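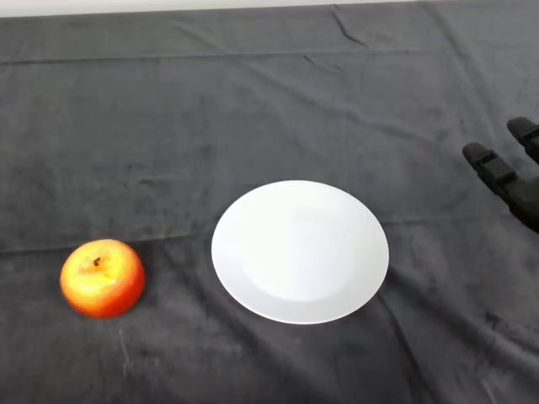
Will the robot take your job? Niilo asked me that on the very first morning, before I'd even got my coat off, and then he wanted to know if it ever gets bored. Good questions, both of them! I'm going to try to answer them properly, and a few more that your class sent in.

I'm Marisol and I work at Henao, a big kitchen that makes school lunches. Every lunch goes out on a tray, and every tray has a piece of fruit. When I started, 8 of us stood in a row putting fruit on trays all morning. Pick up, put down, pick up, put down... my shoulders used to ache so much that I couldn't brush my hair at night.

Now we've got a robot we call Felis (it means cat, and I chose it, so there). Felis is learning to do the fruit. It practises on a table with a cloth over it, an apple and a plain white plate. The job is to pick up the apple and put it on the plate. Easy peasy for you, isn't it? But think about what your hand does. It knows how hard to squeeze. Too soft and the apple drops, too hard and you've got a bruise on it. Felis has black fingers with joints in them, a bit like yours, and it has to learn all of that by trying again and again. On one day in December it had 200 goes. I'd have thrown the apple out of the window.

So, does it get bored? No. It doesn't feel anything, not even when I tell it well done (I still do).

And my job? Well, it has changed. I don't stand in the row any more. I went on a course and now I look after Felis: I set out the fruit, check its fingers are clean and press the big stop button if something goes wrong. Ikechukwu moved over to cooking, and he's much happier with a spoon in his hand. Hortensia didn't like the change at all. She missed chatting in the row, and she told the boss so. After that we all got a longer tea break together, which was her idea and a very good one.

Some people do worry, and I think that's fair. If a machine does part of your work, you want to know what you'll be doing next, and somebody ought to tell you before the machine arrives. Our boss told us 2 weeks before. I'd have liked longer!

Pears are next. They're a funny shape, so wish us luck.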